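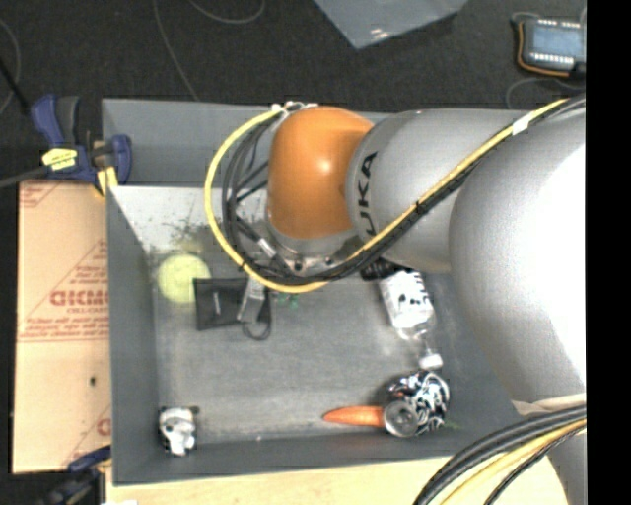 Keeping the arm in the bin

A picking cell at Sovari's workshop spends its days lifting odd objects out of a grey bin. Most of the work of running it has nothing to do with picking.

The fault came up on a Tuesday in March and it looked like a software problem. The arm would reach down into the bin, close its gripper, lift, and stop. The message on the controller said the gripper had lost communication. Talha Sandhu cleared it, the arm went on for another dozen picks, and then it stopped again in a different spot.

He spent the morning going through logs. Sandhu has run the cell since it was installed and he wrote a fair part of the code that drives it, so the logs were the natural place for him to look. They told him the link was dropping for a fraction of a second and coming back. They didn't tell him why. After lunch Shahzad Khattak came over from the electrical bench, put the robot in manual mode and took hold of the yellow cable near the wrist.

"I moved it a thumb's width and the light on the gripper went out," Khattak says. "So we stopped reading logs."

The cell is called Gikura, a name left over from an earlier project and never changed. It is built around a KUKA arm and a parallel gripper with narrow metal fingers, and it sits in one corner of the Sovari workshop on Tarar Street, between the lathe and the roller door. The job is to learn how to take mixed items out of a deep bin without knocking them, dropping them or crushing them. The company behind the work is Brirari, which handles returned goods for online retailers and would like a machine to do the first sort.

Returned goods come in every shape, so the bin is stocked to match. There's a small toy or two, a clear plastic bottle, a ball, a carrot, a flat black pouch. Some of it rolls and some of it has a loop or a cord that a finger can catch. The contents are changed often, and the items that cause the most trouble are kept in for longer.

A good many end up hard against a wall. That is where the cell earns its keep and also where it wears out, because a gripper going after something in a corner has to tilt, and when the gripper tilts the wrist turns, and everything tied to the wrist has to go with it.

What's tied to the wrist is mostly cable. A robot arm on a showroom floor looks clean, but one in daily use for development work has lines strapped along the outside for whatever has been bolted on the end. On Gikura there is a bundle of black cables and a bright yellow one, held with white ties and a wrap of white tape. They run down over the big links and around to the orange joint above the flange, with slack left in loops so the joint can turn.

The slack is the whole question. If the loops are too short, the cable goes tight at the end of the wrist's travel and pulls on its connector. If they're too long, the loop hangs into the bin and brushes the wall or drags across the things on the floor. Neither shows up as a fault on the first day. The cable flexes in the same place over and over, and some weeks later a conductor inside it lets go.

That was what had happened in March. Khattak cut the old cable open on the bench and found the break right at the edge of a tie that had been pulled down hard. The jacket was barely marked.

"It was a tidy job, the old one," he says. "Everything flat against the arm. It looked great, and it was bending at one point the size of a match head."

The replacement took most of two days, although the cable itself went on in twenty minutes. The rest was routing. Khattak put the new cable on with loose ties, and Sandhu drove the arm by hand through its worst positions at low speed — deep in each corner of the bin, wrist turned over as far as the planner would allow, then up and out. After each one they stopped and looked. Where the cable went tight they gave it more length, and where it sagged they took some back. The yellow line ended up in a wide loop that stands off to the side of the wrist, with the black bundle sitting in tighter loops inside it. It isn't pretty and Khattak has been asked more than once whether it's finished.

They also changed how the ties go on. A tie now has to be loose enough to slide along the cable with one finger. It holds the line near the arm and lets it roll a little as the joint moves. The tape is only there to keep the bundle together on the straight section, where nothing bends.

With the cable settled, Sandhu wrote the loop into the planner. The software already had a model of the arm and the gripper so it could avoid running them into the bin, but it had known nothing about the cable. He added a fat, rough shape on that side of the wrist to stand in for it. This costs them some grasps. There are objects near the left wall that the arm used to approach from one side and now approaches from another, or leaves until something else has been moved out of the way. Sandhu thinks it was a fair trade. Brirari's people weren't so sure when they first saw the numbers, and there was a long phone call about it.

The bin gets nearly as much attention as the arm. It's a plain thing with tall flat walls, and it sits on a wooden table with clamps at its corners. Before the clamps went on, the bin was held by rubber feet and its own weight. Every firm touch from the gripper shifted it slightly. A shift of a few millimetres is nothing to a person reaching in, but the arm works from where it believes the walls are, and by the end of a busy day it believed wrong. The first sign was scuffing on the inside, followed by a bent finger.

Clamps fixed that, mostly. They're ordinary workshop clamps with padded jaws, bought off the shelf, and they do creep. Checking them is on the morning list, which is taped to the cabinet next to the controller and has been rewritten enough times that the current one is in its 11th version. It goes like this, in the order they do it.

Look at the bin floor and clear any scraps. Try each clamp by hand. Run a finger along the cables from the base to the wrist and feel for flat spots or nicks. Check the flange bolts against their paint marks. Open and close the gripper and listen to it. Send the arm to the touch point at low speed and see that the fingertip lands on the mark. Only then go to automatic.

The touch point is a small cross scribed on a plate bolted down beside the table. If the tip lands on the cross, the arm and the table agree about where things are. If it's out, everything stops for a recalibration, which takes 3 hours when it goes well. The pair have got better at avoiding it. For a while they recalibrated after any collision at all, however slight, until Khattak kept a notebook through the winter and found that most bumps made no difference to the tip. A bump that trips the arm's own collision stop is another matter, and those still mean a full check.

Scraps on the floor of the bin are a newer entry. Real vegetables were Brirari's idea, for a grocery customer, and a carrot sheds. Bits of green end up where they aren't wanted. The camera picks them up as objects and the planner wonders whether to pick them. Sandhu set a minimum size, then had to lower it when the software started ignoring bottle caps. They settled on a hand brush hung on a hook.

Gripper fingers are treated as something to be used up. They're cheap to machine and Khattak makes them in batches, usually on a Friday. A set is changed after 3000 picks whatever it looks like. Before that rule they changed them on sight, and it was too easy to look at a slightly twisted finger late in the day and decide it had another shift in it. A twisted finger grips a ball well enough but pushes a flat pouch sideways, and they lost the better part of a week once chasing what they took for a vision error.

Everything that goes wrong is written up in the same log, in pencil, with the date and what was done. There were 102 entries in it when I visited. A good share say something like "retied at wrist" or "clamp, near side, again". The last one I saw was dated 26 Aug 2026 and recorded a connector backshell that had worked loose and been tightened.

The repaired cable is still on the arm. Khattak wants to replace it before it fails this time, and has a second one made up and hanging on the wall with its connectors bagged. Sandhu would prefer to leave it alone until there's a gap in the schedule, given that swapping it means going through the corners again by hand. They hadn't agreed on a date by the time I left, and the arm was back in automatic, working its way down to the bottom of the bin.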